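Rurerow Desk Notes
@rurerow
Aug 28, 2025

Every cable guide says the same thing: coil it loose, keep it with its box, done. I have my doubts.

I have 3 drawers of "coiled loose" cables at home. By November they'll be one cable.

Motevis wants over 96 bucks for a cable organizer. It's a tray — with slots.

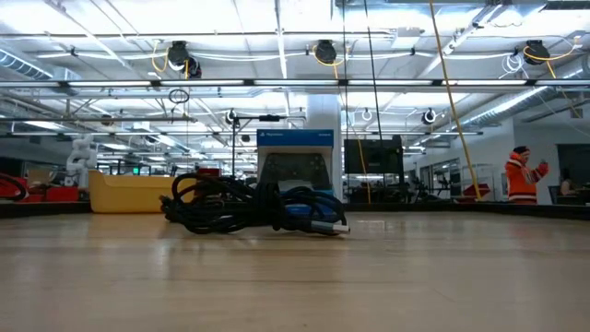 Braided USB cable, PlayStation box behind it. Call that a coil if you like.

Braided ones are supposed to tangle less. Less than what?

Sticking with twist ties for now.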